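Section 4. Setting Up and Using the Mixed-Item Bin

4.1 Scope

This section covers the open sorting bin supplied with the Risero household returns bench. It describes placement of the bin, preparation of the interior, loading of mixed small items, and emptying. Instructions for the label printer and the bench scale are in Sections 5 and 6. Shelving is covered in the separate Bassey installation sheet.

The bin is intended for clean, dry, non-hazardous household goods. It is a staging container. Do not use it for long-term storage or for shipping.

4.2 Before You Start

You will need:

Open bin, part 781
Soft cloth
Mild dish soap, diluted
Nylon brush with a short handle
Tape measure
Intake sheets
Shelf tags

Clear the tabletop before bringing the bin to it. Check the surface for grit, staples and cut tape. Grit trapped under the base will mark a wooden top the first time the bin is moved.

4.3 Placing the Bin

1. Confirm that the table is level in both directions. Adjust the feet if necessary.

2. Lift the bin by the two short walls. Keep fingers outside the rim.

3. Set the bin down flat. Do not slide it into position.

4. Turn the bin so that the wall with the sloping inner panel is farthest from the operator.

5. Measure from the floor of the room to the rim. The rim should be no higher than 900 mm for standing work. If it is higher, use a lower table.

6. Press down on each corner in turn. If the bin rocks, lift it, wipe the underside and set it down again.

Caution: Do not place the bin so that any part of the base overhangs the table edge.

Note: Carpet under the table is acceptable. Recheck the level after the first week, as table feet settle into carpet under load.

4.4 Preparing the Interior

1. Remove everything from the bin, including loose labels and torn packaging.

2. Brush debris from the base seams toward the center of the floor, then lift it out with a damp cloth.

3. Wipe the walls from the rim downward with diluted soap.

4. Wipe again with clean water and let the bin dry with nothing in it.

5. Run a gloved hand along each wall and across the floor. Report any raised edge or flaking paint before use.

Worn paint on the sloping panel is normal and does not affect use. Repainting is done only when wear exposes a rough edge. Do not apply liners, foam or adhesive sheet to the floor – they hold moisture and catch on thin packaging.

Caution: Solvent cleaners and scouring pads will soften or cut the paint. Do not use either.

4.5 Loading Mixed Items

Items are loaded as received, without sorting by type. Sorting takes place when the bin is emptied.

1. Check each item for leaks, broken glass and exposed blades. Set aside any item that fails and record it on the intake sheet as HOLD.

2. Close all caps and lids. Lay bottles on their sides.

3. Place items on the floor of the bin one at a time. Do not drop them from the rim.

4. Keep to a single layer. If an item can only be placed on top of another, the bin is full.

5. Leave clearance between items where possible. Thin items pushed flat against a wall are difficult to lift.

6. Enter the lot number on the intake sheet. Lots are numbered in sequence at each site; the first lot of the day takes the next free number.

The maximum load is 23 items or the single-layer limit, whichever is reached first. With kitchen goods the single-layer limit is almost always reached first.

Note: Flexible bakeware should be placed with the cavities facing up. Cavities facing down can trap small objects, which are then missed at emptying.

4.6 Item Categories

Use the following categories on the intake sheet. Do not add new ones without approval from the site lead.

K – Kitchen and baking. Molds, utensils, small trays, food containers without contents.

B – Bottles. Any bottle with a cap, full or empty. Record the cap color and any legible part of the label.

P – Packaged goods. Items in a sleeve, wrapper or blister. Record as P even when the contents can be identified.

S – Small loose parts. Anything that can be closed inside one hand.

U – Unidentified. Use when the item cannot be placed in another category after one look. Record shape and color only.

Category mixing within one bin is expected. A typical low-count lot has a few items spread across the floor and can be entered in full without moving anything.

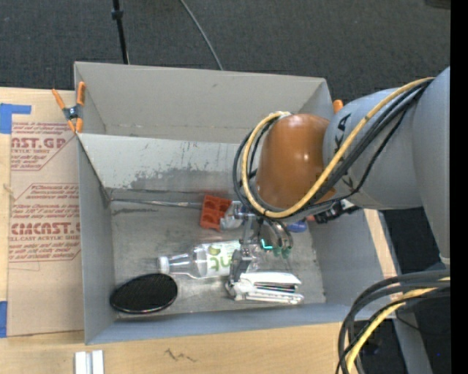 Intake entries should be short and should record only what can be read or seen without handling the item. Where a label is partly legible, write the legible letters and leave the rest blank. The clear bottle lying on its side with a white cap, for instance, is entered as B, clear, white cap, green lettering "nt". The red-orange mold behind it is entered as K, silicone, square cavities. The black oval item near the left wall goes down as U, black, oval, and the small round blue object as S. Do not guess at a brand name or a use to complete the line.

4.7 Emptying the Bin

1. Have the intake sheet at hand and the destination shelves tagged.

2. Remove bottles first, holding the body and not the cap.

3. Remove rigid items next.

4. Remove flexible items last. Lift molds by two opposite edges and shake them gently over the bin.

5. Check off each item as it leaves the bin. Change U entries to a final category at this point if the item can be identified.

6. Inspect the rear edge of the floor and all four corners for small parts.

7. Compare the number of checked lines with the number of entries. If they differ, repeat step 6 before signing the sheet.

Discrepancies that remain after a second check go to Zainab Anozie, Dokuvcombe site, with a copy of the sheet. Do not start a new lot in the same bin until the sheet has been signed.

4.8 Routine Care

Daily: Brush out the floor and seams. Wipe up any residue.

Weekly: Wash the interior as described in 4.4. Check that the bin still sits flat.

Every 3 months: Lift the bin and clean the tabletop beneath it. Inspect the underside for dents. Record the result on the Brultutum maintenance card.

Scuffs, streaks and surface staining on the floor do not require action. Replace the bin if a wall has separated from the floor at any point or if the rim is bent.

4.9 Revision Note

Step 4.7.7 added and category U reworded. Approved by Temitope Wike, Monday, December 30, 2024. Replaces all earlier versions of Section 4.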